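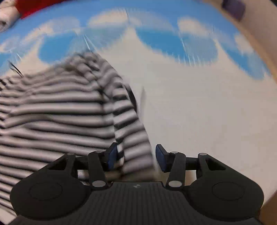
Ticket 57 - attachment 1 of 1

Site: Umthorpe, upstairs kitchen
Raised by: Natsumi Koyama
Opened: 28th February
Priority: medium (was low)
Status: closed, one follow-up

Problem as reported
Big drawer left of the cooker won't shut. Stops with a gap of 12 mm, springs back if pushed. Also the tall cupboard door next to it has started to catch at the bottom. Started after the big tidy when everything got put back in differnt places. Drawer is a Handeo unit, runners are the Chuang soft-close ones that went in when the kitchen was redone.

Log

09.10 - Took everything out of the drawer and put it on the worktop. Tried it with nothing in. Still stops at the same place, so weight isn't it, or not all of it.

09.20 - Torch down the back. Nothing obvious. Felt along behind with a wooden spoon and hooked out a jar lid and a potato peeler. Tried again. Better, gap is more like 3 mm now but it doesn't do the soft bit at the end, just knocks.

09.35 - Drawer out completely. Orange clips underneath, squeeze both and lift the front. Left clip is stiff, needs a proper squeeze. Do not yank it, that's how the last one got snapped. Crumbs all the way along the right runner, and rice. Lots of rice. Hoovered, then wiped with a damp cloth, then dry.

09.50 - Left runner fine. Right runner has a screw working loose at the back, head sticking up just enough to foul the slide. Tightened by hand. Didn't use the driver, the side panel is only chipboard and it'll strip.

10.05 - Drawer back in, empty. Shuts. Soft close working both sides.

10.15 - Started loading it again. Pans in first, shut ok. Lids on top, not ok. The lids stand higher than the drawer front and the big one catches the rail under the worktop. This is what was pushing the drawer out in the first place I think, plus the peeler.

10.30 - Moved lids to the rack inside the tall cupboard. Pans stay in the drawer, largest at the back. Baking tins on their side along the left. Shuts every time, tried it over 19 times with different people leaning on it.

10.45 - Cupboard door. Bottom hinge dropped a bit. Half a turn on the front screw, door came up, no more scraping. Checked it again with the lids on the rack, clears fine. There's a scuff on the floor where it's been dragging, didn't come off with washing up liquid. Left it.

11.00 - Put away the rest of the worktop stuff. Colander had no home so it's on top of the cupboard for now. If anyone minds, move it.

Comment from Natsumi Koyama
Thanks, tried it at lunch and it shuts. Can we have a label on the drawer saying pans only? People will put the lids back in there by Friday otherwise. Also the peeler is mine, been looking for that.

Reply
Sorry, no label maker here, it's over at Fostusstead. Masking tape and pen on the inside of the drawer front for now. Peeler is in the cutlery tray.

Comment from Natsumi Koyama
Fine. Tape is good. Drawer squeaks very slightly if you open it slowly, not bothered, just saying.

Reply
Heard it too. It's the left runner, didn't grease it - the Chuang ones are meant to run dry and oil just collects more crumbs. If it gets louder reopen this one, don't start a new ticket.

Follow-up
- Same check on the drawers at Fostusstead, same Handeo units
- Rear screw on right runner, look again end of February next year or if the gap comes back
- Spare clips x 2 to order
- Somewhere proper for the colander

Closed.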